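Wekico Sphere Handling Kit – simulation pack and practice scenes

Harms Robotics Supply, Tavstead
Page updated June 21, 2026

I've been selling gripper kits out of Tavstead for a good while now, and the one people write to me about most is the Wekico. It's a small practice kit for anyone who wants to teach an arm to pick up round things (which is a lot harder than picking up square things, as you'll find out on your first evening with it!). You get the simulation pack on its own, or the simulation pack together with the hardware, and both come with the same set of tasks so you can go back and forth between them.

I started out thinking the simulation side would be the boring half. I was wrong about that. I've spent far more hours in it than I have at the bench, mostly because I can do it on the couch with a laptop and no one has to crawl under the desk to fetch anything.

The scene I open most is called Cukwood, after the wood-grain background it uses. There's a green ball sitting in the gap between two black brackets and a gray one off past the right-hand bracket, and the gripper starts well up above them. Your job is to come down over the green ball and line up before you close. The gripper view is tight on purpose, so you're working from what a wrist-level view would give you and you can't lean on a nice wide shot of the whole bench.

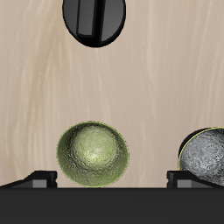 Do I need to own a robot arm to use the simulation pack?

You don't need any hardware at all. The pack runs by itself on an ordinary desktop or a decent laptop, and you can add the gripper later with the same login.

What I like about the ball tasks is how fussy they are. Come in a little to one side and a ball wants to roll away from the fingers – close too fast and it pops out. The brackets make it fussier still, as you have to mind them on the way down. My first scripts were terrible. I ended up slowing the last part of the descent way down and adding a short pause before the close, and that's the version I now ship as the starter script.

What's in the simulation pack:
12 practice scenes, Cukwood included
Starter script for the descend, pause and close routine
Editable ball size, weight and surface grip
Run log you can open in any spreadsheet
30 days of email help (it's me answering, so be patient on weekends)

What the hardware bundle adds:
Two-finger gripper with rubber-faced pads
2 spare pads
Practice balls and a bench plate
Mounting screws and a power lead

The bundle is $600 and ships from Tavstead. The simulation pack by itself is a download, and if you buy it first I'll take what you paid off the bundle price later. Just reply to your order email and I'll send you a code.

A few gripes, because I use this thing too. The run log fills up fast and there's no button to clear it, so you have to delete the file by hand. Changing the ball weight doesn't take effect until you reload the scene, and I still forget that. And the default closing speed is too high for my taste – turn it down before you do anything else. Wekico tells me the log button is coming in the July update, and everyone with a pack gets that for free.

If you're buying for a classroom, write to me before you order. Each download covers one computer, and I can sort out a group license that costs a good bit less than buying them one by one. Returns on the hardware are fine as long as the pads haven't been glued or trimmed.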